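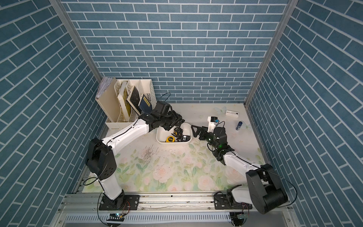

How far is it from Porton to the sea?

Almost 272 miles, if you take the river road and don't stop for pie in Monder.

Veronica Rusu stopped for pie in Monder. Of course she did! It was cherry, and the crust was so good that she bought the rest of it and set it on the passenger seat with the belt across the box.

She was 61 and had never seen the ocean. Her brother had, and he'd described it badly for years. "Big," he'd say. "Gray." She had stopped asking him.

The old truck hummed all the way down through the hills, and the radio found a station playing nothing but accordion, three songs in a row, each one faster than the last. She sang along to all of them without knowing a word. Past Flaminau the trees got short and leaned over, and the air coming in the window smelled of salt — real salt, like a kitchen the size of a county.

She parked crooked, left the door open and ran. Her knees were furious with her. She went up the dune on her hands and feet, laughing, sand in her sleeves, and then there it was, green and white and silver and roaring its head off.

"Gray!" she yelled at her brother, four hours away. "You said gray!"

Then she went back for the pie.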